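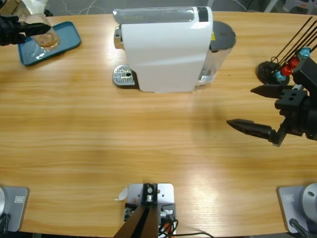
*Coffee corner, take two. Capsule machine, tray, holder.*

**perkless_in_ohio**
Moved the Cinine onto the light table like people told me to last month. Tray goes left, capsules go right. The Stukora site swears a "station layout" cuts your morning in half. I timed it and saved 21 seconds. Not sure that's worth rearranging a room.

**gritsandgrind**
21 seconds compared to what? Did you time it more than once?

**perkless_in_ohio**
3 mornings each way. So no, not science.

**tamp_lightly**
I like the teal tray. Glass on a glossy tray looks great in a photo and slides when you carry it, though. I had the Løken one and gave it away.

**gritsandgrind**
Never had a cup slide on mine. Maybe walk slower?

**tamp_lightly**
Maybe. Or maybe trays should have some grip.

**oldfilter**
My issue is the holder. Rods sticking out at an angle, two reds and two blues on it, and you still need a box in the cupboard for the rest. Zanthorpe wants $273 for their full "bar set" and it's the same idea with a nicer lid. A bowl holds more.

**perkless_in_ohio**
A bowl means digging for the red ones. I'm keeping the holder.

**oldfilter**
Fine, but then don't say it saves space.

**perkless_in_ohio**
Never said that - Stukora did. The tray I'll give until March. Anybody know what takes coffee rings off striped wood?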